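Lumik spielt im September zwei Abende im Culusero
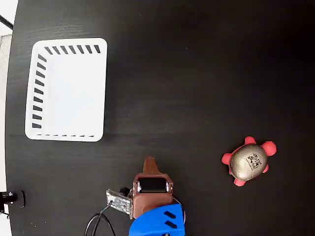 Ich darf es endlich rausposaunen: Lumik kommen zurück ins Culusero, und zwar gleich für 2 Abende! Nach dem Konzert im Frühjahr hab ich wochenlang Mails bekommen, wann es denn wieder so weit ist (ja, auch deine hab ich gelesen). Im September also, Einlass um 19 Uhr, los geht's um 20 Uhr.

Den ersten Abend eröffnen Rurnik, die ihr neues Album dabeihaben und sehr, sehr laut sind. Am zweiten spielt Witkowska solo, nur Stimme und Akkordeon – dafür stellen wir 84 Stühle rein, wer zuerst kommt, sitzt. Insgesamt gehen 409 Karten in den Verkauf, beide Abende zusammengerechnet. Im Vorverkauf kostet die Karte 10 Euro, an der Abendkasse zwei Euro mehr, falls dann noch was da ist.

Karten gibt's ab sofort bei uns an der Bar, täglich ab 17 Uhr. Reservieren per Telefon geht leider nicht, das war beim letzten Mal ein ziemliches Durcheinander.

Pressekarten und Interviewwünsche bitte direkt an mich, am liebsten per Mail. Bandfotos schicke ich gern zu.

Igor Wilczyńska
Programm und Presse, Culusero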